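Robot Teaching Lab, Handout 2: Showing the Arm What You Want
Valdemar Fogh
2026-08-24

Okay, so last time we got everybody through the safety talk and you all pushed the arm around a little. This week you start teaching it things, and I want to get a few ideas down on paper before you all crowd around the table and forget everything I said (it happens every year, I'm used to it).

There are two ways we show the robot a task in this course. The first is by hand. You put the arm in free-drive, grab it near the wrist and walk it through the motion yourself. It feels great for the first few minutes! You can sense where the joints want to go, and you'll get a decent path quickly. The trouble is that your hands are on the arm, so your body ends up in the camera views, and you tend to drag the wrist in big friendly curves that no gripper needs.

The second way is remote control, and that's what you'll use for the graded task. You hold the leader device, the arm follows, and everything gets logged: joint positions, gripper opening, both camera streams. Your hands stay off the robot. It's slower to learn, and your first 6 runs will probably be ugly. Keep them in a separate folder called warmup and don't turn them in.

The graded task is the cup and the drying rack. Cup starts on its side, gripper picks it up, cup ends upside down over one of the pegs. Sounds like nothing, right? Try it a few times and then come talk to me.

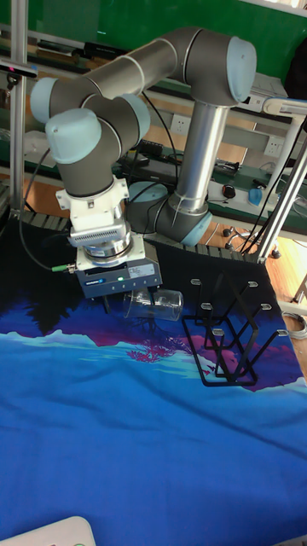
What makes it hard is the turn in the middle. A cup lying down has to be rolled through a quarter turn or so before it can go on a peg, and if you grab it in a lazy way you'll run out of wrist halfway there. So plan the end first. Picture the cup on the peg, picture where the fingers would have to be, and work backward to the grasp. I did a whole afternoon of demos in February without doing this and threw out 33 of them.

Glass is its own headache. The depth camera sees straight through it half the time, so the policy leans on the color views and on whatever habits you show it. Squeeze gently, and use the same closing speed every time. If you wobble before every grasp, the robot will learn to wobble before every grasp, and it will do it with total confidence.

Some house rules for recording:

Move the cup between runs. A little left, a little right, mouth turned a bit. If it always starts in the same spot, you've recorded one demo many times.
Pick a peg and stay with it for the whole session. We mix pegs in week five.
Pause for a beat before you open the gripper.
If you miss, you may recover and keep going, but tag the run "recovery" in the log.
Leave the cloth alone. The Brimgate group trained with it and we're comparing against their numbers.

Each pair turns in 40 clean runs. Pooled together, that gives us nearly 300 for training, and we'll use the Perketti scripts to trim the dead time at the start and end. Read chapter two of the Zernilell notes before then, at least the part on action chunking. Gallardo room is open for practice until six most evenings. Bring your own notebook and write down which runs felt bad while you still remember.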